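Wednesday, August 21, 2019

Okay, so I promised an update on the Winter Pantry Swap and I am only a week late, which for me is practically early! Thank you to every single one of you who emailed, commented, or stopped me outside the bakery to ask how it was going. I've got a cup of tea, the dog is asleep on my foot, and I'm going to try and get the whole thing down in one sitting.

For anyone new around here (hello!), the swap started in February when I was cleaning out my own cupboards and found four tins of chickpeas I had no memory of buying. I put a note up at the Ilstead library asking if anyone had things they'd like to trade, with anything left over going to the food pantry on Erkwood Road. I thought I'd get a couple of replies. By the end of that first month we had a regular Saturday table, and by June we'd outgrown it and moved into the church hall.

The big news is that we dropped off 36 boxes at Erkwood Road last weekend. Thirty-six! My car made two trips and Kuldeep Kandpal's van did the rest, and I'm still finding split peas under the passenger seat. The pantry was down to its last shelf of breakfast cereal, so the timing couldn't have been better. If you brought porridge oats, you have my undying love.

I should say something about what they need, because I've had a lot of questions. Pasta they have. They have so much pasta. What runs out first is the stuff that makes a meal taste like something - cooking oil, stock cubes, curry paste, salt, a decent jar of jam. Nappies too, in the bigger sizes. And tinned fruit with a ring pull, as plenty of people who come in are cooking with next to nothing and may not own a tin opener. I hadn't thought of that at all before this year and now I check every tin I buy.

Sushil Malhotra has been running the sorting side of things and she is a marvel. She has a system with coloured stickers that I don't fully understand and have been told not to touch. Use-by this month goes on the "take me today" shelf at the hall, anything with a longer date gets boxed for the pantry, and anything past its date goes in the compost if it can be composted. We had a fair bit of that last one at the start, I'm afraid. People were lovely about it once we put up a sign.
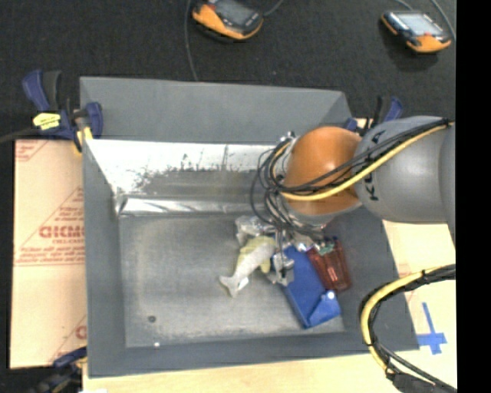

What happens to all the packaging when things have to be thrown out? We rinse it, flatten what can be flattened, and it goes in the Wastico pickup from behind the hall on Monday mornings.

The other thing I get asked is whether you have to bring something to take something. You don't, and you never will while I've got a say in it. It's called a swap because I thought that would make people feel more comfortable coming in, and I think it mostly has. One man came for three weeks running and took a bag of rice each time, and then on the fourth week he turned up with a crate of lemons off his tree. I made lemon curd until eleven at night. There are still seven jars in my fridge, so if you want one, come and get it, please, before I eat it all off a spoon.

Now, the not so good bits. I got the opening hours wrong in the newsletter and a few of you stood out in the rain until I arrived with the key. I'm so sorry! It's ten till noon, and it always was, I just can't type. The hall's urn has also died. We've been boiling two kettles in turn and tripping the power if anybody puts the heater on at the same time, so if you've got an urn sitting in a garage somewhere, I'd love to hear from you. It doesn't need to be pretty.

We did have a bit of a grumble over home-cooked food as well. I know how generous you all are, and I know Auntie's relish has never hurt a soul, but the pantry can't take anything homemade and I've had to say no to some truly gorgeous looking cakes. What we've settled on is that homemade things can go on the swap table with a label saying what's in them and the day they were made, and they stay with us and don't go over to Erkwood Road. (The cakes have been gone by quarter past ten every week, so I don't think anyone is suffering.)

A huge thank you to Mishra, the little grocery next to the post office, who put a donation basket by the till and have let us empty it every Friday. They also gave us 30 reusable bags, which went in a single morning. If you've got a pile of bags breeding in your laundry cupboard like I do, bring those too.

Next up is spring! I'd like to do a seedling table, and Kuldeep has already started tomatoes on his windowsill, far too early if you ask me, but he won't be told. Basil, parsley, spinach and lettuce would all be welcome, and any small pots you've been hanging on to. My own track record with seedlings is pretty woeful (I killed mint last year), so I'll be in charge of the labels and the biscuits.

I've also been wondering about a soup morning, where we cook up a big batch from whatever's on the short-date shelf and everyone has a bowl before they head home. Sushil is keen. My only worry is the kitchen at the hall, which has one good burner and one that needs a match and a bit of courage. Let me know in the comments if you'd come along, and whether you'd rather have pumpkin or lentil. I'm leaning pumpkin.

Right, the dog has woken up and is staring at me, so that's my cue. See you Saturday, ten o'clock, and bring a tin of something!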